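Notes from the microwave term

We've spent the second half of term on a single household appliance. I said in my last post that the club had voted to move on from blocks and cups, and the winner was the microwave. The task sounds small. Open the door, put something on the plate, close the door, set the time. Two arms, one oven, one table.

I thought it would take us an evening or two. We started in October and we are still on the door.

The door is a good problem for students. You press the big oval button at the bottom of the control panel and it releases. Then something has to get behind the edge and swing it left without shoving the whole oven along the table. A person does this without looking. In code it comes out as a long list of small decisions, and each pair in the group had written a different list.
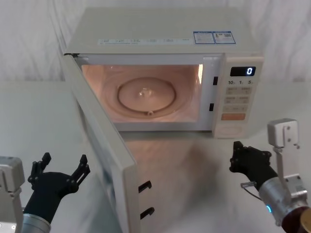
What the pairs tried

Pair one used the right arm for everything. It pressed the button, backed off, came round and went for the door edge. It was slow and the wrist ran out of travel almost every time. Pair two gave the button to the right arm and the door to the left, and that is what we've all gone over to. Pair three wanted to write a general door opener that would also do cupboards. I let them have two sessions on it before asking them to come back to the oven.

The control panel caused less trouble than I expected. The buttons under the display are labelled in Chinese, so one of the students made a crib sheet and we taped it to the side of the monitor. The row for quick times is easy enough, 10 seconds, 1 minute and 5 minutes. The orange one near the bottom covers both stopping and starting, and it was pressed by mistake a lot in the early runs.

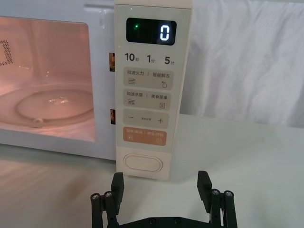
Corkton Robotics Club — Manipulation Group

Most of our time now goes on timing between the arms. If the left arm sets off too soon it arrives at a door that is still shut, and pushes. If the right arm lingers by the button it is in the way of nothing much, but the students don't like to see it idle, and they keep trying to have it do something useful. I've asked them to leave it alone until the door works.

We log every attempt in a shared spreadsheet. The target is 200 by the end of term, with 40 of those started with the oven turned a little on the table. The notes column is the part I read. "Slipped" is the commonest entry, followed by "thought it was open".

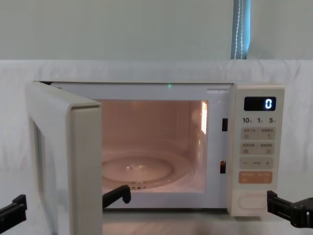

Left gripper at the cavity, right gripper by the release button.

Closing is next. I had assumed it would be opening backwards, and so had most of the group, but the last bit needs a firm push for the latches and a gentle one for everything before that. Pair two have a version that does it in two stages. It looked fine in simulation, which at Fothergill Hall counts for very little.

We also argued for a while about where the left hand should push. The students were split between the outer edge and the inside of the door near the window. I put the question on the club mailing list and had several answers.
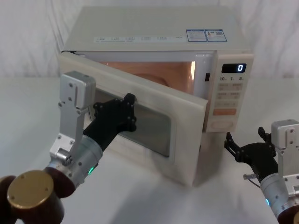
Nigel Staniforth wrote back that we should stop choosing a spot and choose a direction. Push so the force goes round the hinge, he said, and the place matters far less than you'd think. He also told us to slow the last part of the swing by half and to write down the door angle at the end of each run, as we'd want it later for closing.

We've added a column for the angle. Pair one are rewriting their approach this week and pair three have asked, again, about cupboards.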